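Search stories, recipes, homes
Go

The Mug Problem

9 min read

Open the cupboard. Count the mugs, if you have the nerve. Ours came to a number I'm not printing, for a household that drinks maybe two coffees at a time and a tea before bed. And not one of them bought on purpose, or that's how it feels. A gift. A goodbye present from a job. The one from the seaside place that leaks color in the dishwasher.

I started this piece in December, worst month for mugs. They arrive with a bag of hot chocolate stuffed inside and a ribbon on the handle, and you say thank you, and then it's January and the cupboard door won't shut.

So - a mug edit. Everything out on a table. Not on the counter, where you'll just shove them back when the phone rings. A real table, cleared, wood if you've got it, so the things don't clatter. Bring them together in a bunch, two by two, and leave them there a while. Walk past. Make toast. You find out fast which ones you reach for.

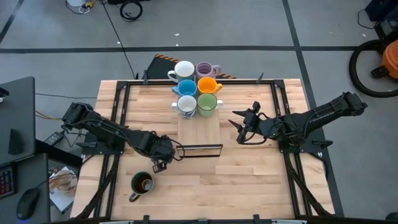

Color is what got me. I had always thought I was a plain white mug person. Plain white, good weight, done. But put a white one next to a lavender one and the lavender wins, every time, at least at seven in the morning. Orange is harder. Orange is a lot before breakfast. By three in the afternoon it's the only mug I want.

The matched set is over, I think, and good riddance. Sellis, a little homewares store I keep going back to, used to stack its mugs in boxed fours, all the same gray. Now it's an open shelf and you pick your own. One of each. A shopper can stand there half an hour choosing between two greens, and I have been that shopper.

A few things I've learned from picking one at a time.

Handle first. Get your fingers through it. Two fingers is a teacup, three is a mug, four is soup. If your knuckle touches the side, put it back, because that side is going to be hot and you're going to be half asleep.

Then the rim. A thin rim feels nice and chips sooner. A thick one takes knocks but it's like drinking off a plate. Somewhere in the middle, with a bit of a roll to it. Colored rims are having a moment, a blue line or a brown one where the glaze breaks at the edge, and they do make a plain mug look finished.

Then look inside. People forget the inside! You stare into it all day. White shows how strong the tea is, which matters if you're fussy. A colored inside hides the brown ring, which matters if you're lazy. I am both, depending on the hour.

Size last. The label on the base of my favorite says 10 ounces and I beleive it. Anything bigger and the last third goes cold. The giant ones look generous on the shelf and then you've got a pint of lukewarm coffee and nowhere to be.

Pattern - one, maybe two. That's my rule and it's held up. A blue and white pattern sits with nearly anything and it breaks up the solids. Three patterns and they start to argue. Leemans, the potter's outlet out past the ring road, has a wall of blue and white seconds, small flaws, a dot missing here and there, and they're the best thing in the building. Go early. The good ones are gone by 11.

Now the hard bit, which is getting rid. Chipped at the lip, out. Sorry. Chipped at the foot, it can stay, or it can hold pens. Crazed all over inside, out, or a small plant. Anything you keep only out of guilt goes in the box, and the box goes in the car the same day, and you don't look in it again.

Keep how many? I'd say two each and two for company. For a couple that's six. Six fits on one shelf, no stacking, handles turned so you can grab one without knocking the next. Stacking is what kills them, by the way. A mug on a mug on a mug, and then somebody wants the bottom one.
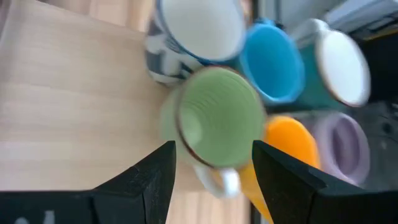
Do the colors need to go together?
They need one thing in common, and that's plenty. Same height, or same kind of glaze, or all a bit soft in tone with a single loud one. If you're stuck, choose the loud one first and build out from it.

Stains, quickly. Baking soda, a damp cloth, a small circle, rinse. Don't go in with anything scratchy, the next stain will just move in faster. For ridged insides use an old toothbrush and go round with the ridges. If a cup's been sitting since yesterday with an inch of coffee in it (we've all got one, usually on its own at the other end of the table) fill it with hot water and a pinch of soda and come back after lunch.

Hooks or shelf? I went with hooks for a year. Pretty, and they collect dust, and you wash a clean mug before you use it. Back to the shelf. Pumcombe does a slim wooden riser that sits inside a cupboard and gives you a second level, front ones low and back ones high, so you can see the whole lot at once. Mine wobbled a bit til I put felt under one foot.

And buy nothing for a month. See what you miss. I missed exactly one, a squat brown thing with a thumbprint in the glaze, and I went back to the charity store for it and paid for my own mug.

You might also like
The quiet return of the butter dish
Plurkik's enamel pans, one year on
Tea towels worth ironing
Small kitchens: a shelf over the sink
How to pack china for a move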